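Why Do the Little Toys Always End Up at the Bottom?

You want the tiny car. You know it's in the toy bin. You put it there yourself! So you look on top and there's a big ball, a stuffed bear, a giant dinosaur and half a train track, and no tiny car anywhere. You dig and dig and dig, all the way down, and there it is, lying on the floor of the bin with a marble and a very old raisin.

Did somebody hide it? Nope. Your toys did that on their own, and the way they did it is one of my favorite bits of science in the whole house.

A bin is full of holes

Think about a bin full of balls. Even when you can't fit one more ball in, there is still a lot of empty space in there. Balls are round, so they only touch each other at little spots, and everywhere else there are gaps with nothing in them but air.

Now think about toys. Toys are even worse at fitting together than balls! They have legs and tails and wheels and handles that stick out. One toy props up another toy and leaves a little cave underneath. A bin of toys is packed with caves.

What happens when you shake it

Every time somebody drags the bin across the rug, or kicks it, or stirs it around looking for a dinosaur, all the toys jump a tiny bit. For a moment the caves change shape. A small toy sitting next to a cave can slip right in. A big toy can't, because the cave is too small for it.

So the small toy drops down a little. The next bump comes along and it drops down a little more. The big toys can't drop, and when the small ones slide in underneath them, the big ones get held up. Bump after bump, the little things work their way down and the big things ride up to the top.

Scientists call this the Brazil nut effect. If you open a can of mixed nuts, the Brazil nuts (those are the huge ones) are often sitting on top. The same thing goes on in a box of cereal, where the crumbs and dust collect at the bottom of the bag. Check next time you get to the end of a box!

Try it yourself

You need:
A clear jar with a lid
Dry rice, enough to fill the jar halfway
A walnut in its shell, or a small ball

Put the walnut in the jar first. Pour the rice on top so the walnut is buried. Screw the lid on tight (really tight, rice gets everywhere). Now hold the jar upright and shake it up and down with short, quick shakes. Keep going!

Watch the top of the rice. First you may see a bump, then a bit of brown shell, and then the walnut pops up to the surface like a whale coming up for air. If yours is being stubborn, take out some of the rice and try again, or tap the bottom of the jar on a folded towel.

When you've got it working, test something else. Does a grape-sized ball come up as fast as a big one? What if you use dry beans in place of rice? My niece is 9 and she did this for a whole afternoon with 4 different jars, and she drew a picture of each one before and after. That's just how a scientist would do it.

Shape matters too

Size isn't the only thing going on. Shape makes a difference, and so does how slippery a toy is.

A smooth ball is a great roller. Give it a slope and it's off, and it keeps going until something stops it. In a bin, that's usually a wall or another toy. Corners are good at stopping balls, because there are walls on two sides.

A toy shaped like a fish is longer than it is round, so it doesn't roll nearly as well. It likes to lie down on its side. To slip through a gap it helps if it's pointing the right way, nose first or tail first. Turn it sideways and it gets stuck like a broom in a doorway.

Soft toys squash. They can bend around other things and fill up a cave completely, and then nothing else can fall through. A big teddy bear makes a pretty good lid!

How to beat the bin

You can't switch the Brazil nut effect off, but you can make it easier to live with.

Give the tiny toys a box of their own. If everything in the box is small, there aren't any big things to hide under.

Use a wide, low bin for mixed toys. When the toys are only one or 2 layers deep, you can see most of them just by looking.

Lift the bin when you move it and try not to drag it. Less bumping means less sinking.

And if you still have one deep bin, do the upside-down trick. Spread a sheet on the floor, tip the whole thing out, and all the toys you forgot about land right on top. It's a bit like a birthday, only you already own the presents. Then pick up the sheet by its corners and pour everything back in.

A blue ball and a fish side by side in the corner of a gray bin: which one do you think would move first if you gave the bin a bump?
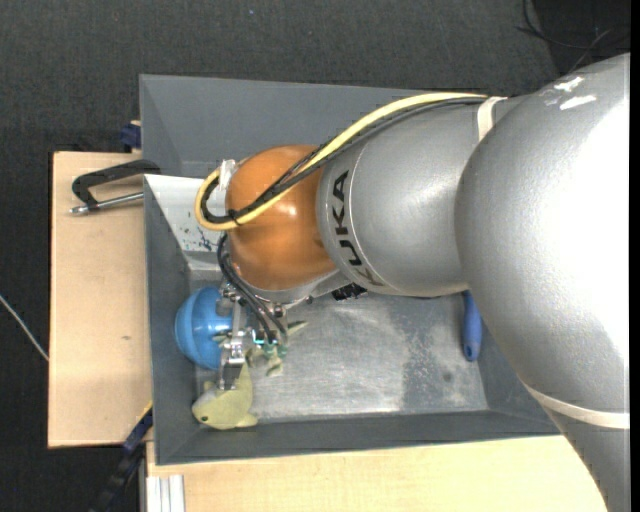

Jeanie Drummond
Science Writer for Young Readers, Cotent

Jeanie writes the "Why Does It Do That?" pages for kids who like to take things apart. She wants to hear how your walnut did, so ask a grown-up to help you send in a drawing of your jar. The next page is all about why socks stick to sweaters when they come out of the dryer.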